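Ticket: Flirkia simulator kit, wrist view too dark
Raised by: Efua Issahaku, Savthorpe
Handled by: Vibeke Bisgaard, Drinbridge support

Trial copy, day 2. Wrist view loads but everything past the fingers is black.
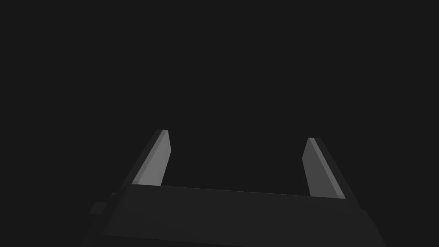 Restarted twice – no change. Vibeke asked for the scene file version. It's 8; the kit wants 9.
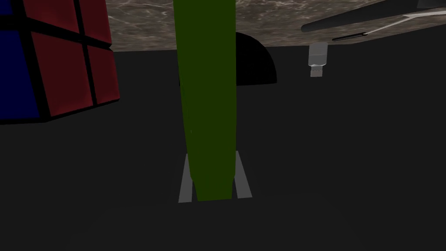 Updated to 9. Floor shading still looks flat to me. Please advise before we buy 4 seats.

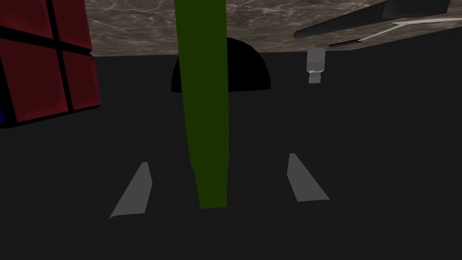
Vibeke: passed to rendering. Ticket stays open.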